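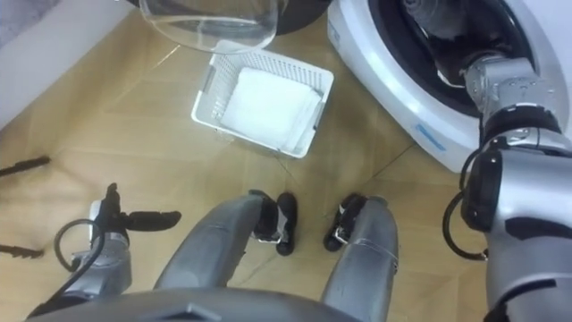
**Figure 3.** Front-loading washer, door open, with white lattice-sided basket on the floor beside it.

## 4.2 Where the basket goes

Draft, HL to check the wording before Friday. Section 4.1 covered sorting. What follows is the unloading end, plus basket placement, which came up in the diaries far more than we planned for.

Sixteen households kept a laundry diary in January. Two dropped out in the second week (one moved, one washer broke) and are left out of the comparisons, though their notes are still in the appendix. Everybody else wrote down where the basket stood when the drum was emptied and where it went afterwards. Free text, no checkboxes. Coding by Lo and Vrabec, separately, then compared; disagreements mostly over what "next to" means.

Three positions cover nearly all entries: on the floor close to the drum opening (Fig. 3), on top of the machine, on a chair or stool. Floor is the default in the Jellstead apartments. Makes sense, the laundry corners there are narrow and the shelf sits low over the washer, so there is no good way to stand anything on top. In the Gundach houses it's mixed.

Floor placement has a cost that people do mention. Bending twice, once into the drum and once to lower the load. Small items dropped between basket and machine, socks mainly. One diarist wrote "I fish around for the last sock every single time and its always stuck to the top of the drum." Others said the same in fewer words.

Basket type matters less than we expected. Rectangular plastic ones with open sides were the most common, liked for airing and for being easy to wipe. Complaints: handles too short, corners catching on door frames. Cloth bags were used for carrying dirty laundry down but seldom for bringing clean laundry back.

Door side is a seperate problem. Where the hinge puts the open door between the person and the basket, people either reach around it or shove the basket out past it, further than is comfortable. Tóth reported something similiar for shared laundry rooms, but with taller machines, so the reach isn't directly comparable. We did not measure reach. Should have.

Folding straight into the basket: 4 households, always flat items. Towels, pillowcases, sheets if there was a second person. Shirts went elsewhere. Lo reads this as a space question (no table nearby), Vrabec as habit; the diaries don't settle it. See 5.1.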